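Giving an old desktop PC a second life: getting inside and putting memory in

Posted 11/15/23 by Colin Cheetham

I've been putting this one off since July, but so many of you have asked about old tower PCs that I've finally sat down and typed it up. I do a fair few of these for friends (and friends of friends, you know who you are) and most of them only want more memory and a good clean.

What you'll need: a cross-head screwdriver, a soft brush, a tub for the screws and decent light. I use an old Lovden biscuit tin for the screws, and it's never let me down.

First, shut the computer down properly, switch it off at the wall and pull out every lead. Hold the power button in for 6 seconds to drain whatever's left. Touch something bare and metal on the case before you go poking about, and do it again every time you come back from making tea!

Now lay the tower on its side with the removable panel facing up. On most older cases it's a couple of screws at the back, then slide and lift. If it sticks, a firm push with the flat of your hand usually does it — don't go at it with a knife like I did on my first one.

Dust next. Brush gently towards the edges and keep your fingers off the processor, especially if you've had the cooler off. My friend Hedvika Štěpánek swears by a make-up brush and I've come round to it.

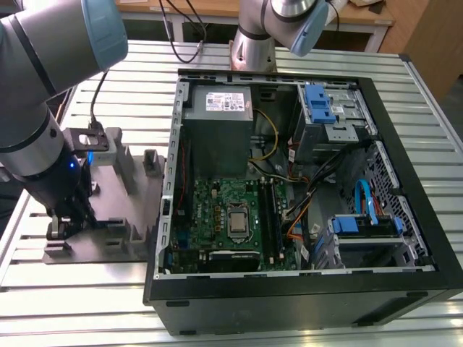
For the memory, look for the long slots beside the processor. Push the clips at the ends outwards, line up the notch in the stick with the bump in the slot, and press down evenly until it clicks. It takes more of a shove than you'd expect. If it won't go in, turn it round and check you've bought the right type (ask me how I know).

Have a quick look at the cables while you're in there. Give each plug a gentle press and make sure none of them will foul a fan once the side's back on.

If you took the cooler off, wipe away the old paste and put on a fresh pea-sized blob before it goes back. Then panel on, leads in, switch on. The first start can be slow, so give it a minute or two before you panic.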